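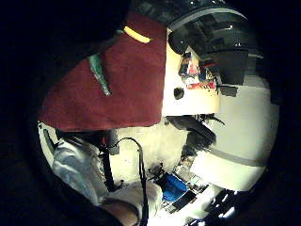

4. Recording tabletop episodes

Rev. December 2025. Replaces the November sheet, throw that one out. Questions to Nilmini Kanagaratnam.

Section 3 (charging, pairing) has to be done first. If the gloves aren't paired in Hella, stop and go back.

4.1 Table

1. Cloth on the table. Dark red one. Pull it over the front corners and leave it. Small creases OK, big ridges not OK, small objects fall over on them.
2. Put the handheld unit on the cloth, left side, screen up. Screen on before anything else.
3. Run cables off the left edge. Not across the middle.
4. Objects for this episode only. Everything else goes on the side desks. Bottles, cans, whatever, fine there.
5. Check the object card in Ketevow. Pick the set, read the first line, put out what it says.

Note: room lights all on. At night the windows go dark and you get reflections in the glass. Write "night" in the notes field, keep going.

4.2 Gloves and markers

6. Left glove, then right. Wrist bare, sleeve pulled back from the glove. A sleeve over the sensor plate ruins the episode.
7. Marker cubes on the outer side of each hand. Push till it clicks. Wiggle it. If it moves, do it again.
8. Hold both hands over the table, cubes toward the fixed camera. Two green boxes in Hella = good. One box, turn the wrist a bit and wait.
9. Still one box? Wipe the cube with a dry cloth. No spray.

Caution: don't pick up a glove by the cube. The mount cracks and the spares come from Postma, which takes weeks.

10. Tall or bushy objects (flowers esp.) - hold them low on the stems, cube facing out. Leaves over the cube will drop the track. Short drops are fine.

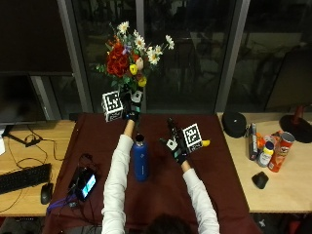
4.3 Hand-held gripper camera

11. Plug in the gripper tool. Lens cap off. Check the picture in Hella: round, bent at the edges, black outside. Normal for this lens, don't try to fix it.
12. Lens clean? Fingerprints show up as a haze under the room lights. Lens paper only.
13. Sync. Hold the gripper over the cloth, press SYNC on the handheld unit, keep still untill the tone. Both streams should show the same clock after that.
14. If the clocks differ, error 777. Unplug the gripper, plug back in, redo step 13. Twice in a row, restart the whole session.

Note: the gripper camera will pick up your own sleeve. Allowed. Your sleeve over the object for most of the episode is not.

4.4 Recording

15. Press REC. Wait for the tone. Hands still before the tone, the start pose gets cut otherwise.
16. Do the task on the card. Normal speed. Not slow, not careful, just how you would do it at home.
17. Drops and fumbles - keep recording, pick it up, finish. Mark it R (recovery) after. We want those.
18. Hands still at the end. Press REC again.
19. Label right away. Good, R, or Trash. Don't leave a stack of unlabeled ones for the next shift.

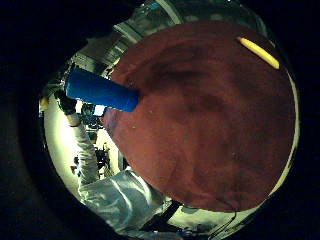 Fig. 4-3. Gripper camera view, gloved hand holding a blue object at the cloth.

Two people at the table:
- Agree who moves first. Say it out loud.
- Gripper person stays out of the line between the fixed camera and the cubes.
- Let go only when the other person says "got it".

Caution: gripper fingers close hard. Keep loose cords and hair clear. STOP button is on the handle, know where it is before you start.

4.5 Changing the layout

20. New layout every few episodes. Move objects, turn them, swap one out. Same layout over and over is useless for Dravura, it just learns the one spot.
21. Upright objects: set them down away from the table edge. Metal rims and shiny caps will flare in the gripper view, thats fine if the outline is still there.
22. Long objects any direction you like. Behind something else is good too.
23. Quick look through the gripper camera before REC. Main object in view, device screen still lit.

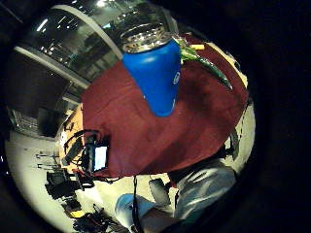
Fig. 4-4. Layout check from the gripper camera. Blue bottle upright on the cloth, green vegetable behind.

4.6 How many

Target per object set is 500 good episodes, R counts as good. Full collection is around 4,000. Ketevow shows the running total on the first page, use that number, don't keep your own.

24. End of shift: upload, wait for the check mark, then power off. Powering off during upload loses the last batch.
25. Gloves on the charger. Cubes off and in the tray.
26. Leave the cloth on.

Upload problems: see 5.2.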